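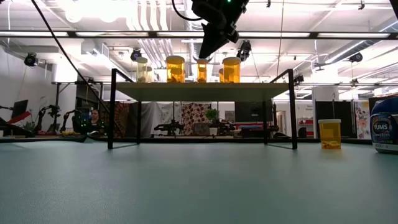
Ingate Releases Trollis 2.0, a Stacking and Alignment Program for Planetary Imaging

TESACH, April 8, 2021. Ingate, a developer of software for amateur and educational astronomy, today announced the release of Trollis 2.0. The program sorts, aligns and stacks video recordings of the planets and prepares the result for sharpening. It replaces version 1, which will continue to receive corrections until the end of July.

Planetary images are usually made from short video recordings. The air above the telescope is always in motion, and only part of the frames in any recording show the planet clearly. Trollis 2.0 measures the quality of each frame, discards those below a limit set by the user, and combines the rest into one image with less noise and finer detail.

The main change in the new version is the way quality is measured. Version 1 gave each frame a single score. Version 2.0 divides the planet's disk into as many as 92 zones and scores each one separately, so that a frame with a sharp northern half and a blurred southern half can still contribute its better part. Zones are placed automatically and may be moved by hand.

"Observers at low altitudes above the horizon have had to throw away most of what they record," said Fouad Daher, director of software at Ingate. "Scoring by zone allows them to keep more of the night's work. We expect the difference to be greatest on Jupiter and Saturn, where the disk is large enough for the air to affect one side and leave the other alone."

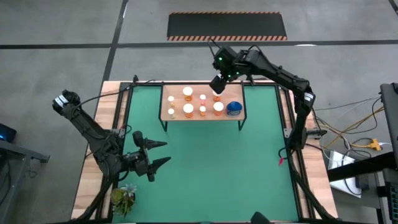
The program was tested over two observing seasons at the Karam Observatory, where staff and visiting observers processed 3,265 recordings with trial versions. Their reports led to several changes before release, including a simpler opening screen, a clearer warning when a recording is overexposed, and a correction for the slow rotation of Jupiter during longer sessions.

"Our visitors come with very different cameras and very different levels of experience," said Hussam Mahasneh, head of the observing program at Karam. "We asked for a program that a beginner could use on the first evening and that our regular observers would not outgrow. The default settings are now good enough that we seldom change them for Mars."

Trollis 2.0 reads 8-bit and 16-bit recordings in the SER and AVI formats and saves finished images as TIFF, PNG or FITS files. Color recordings may be processed directly. Observers who use a monochrome camera with separate filters can load the red, green and blue recordings together, and the program will align the three results before combining them. Processing time on a typical desktop computer has been reduced by some 40 percent compared with version 1.

The release also includes a revised manual by Valentin Schnyder, with chapters on focusing, exposure and the choice of frame rate. The manual advises new users to record several short videos of each planet and compare the stacked results before applying any sharpening.
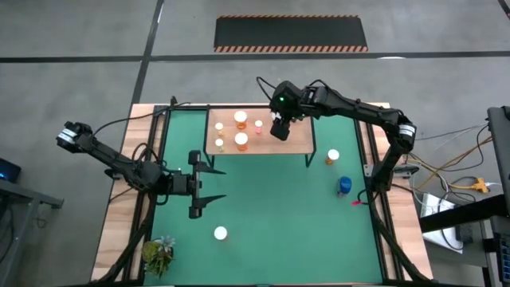 Can projects saved in version 1 be opened in Trollis 2.0?

Projects from version 1 open directly, and their alignment points are kept. Frame scores must be calculated again, as the two versions measure quality differently. The original recordings are not altered.

Trollis 2.0 is available from Ingate for Windows and Linux. Registered owners of version 1 may upgrade at no charge. Schools and astronomy clubs may apply for a group license by writing to Anas Harb, education coordinator, at the company's Tesach office.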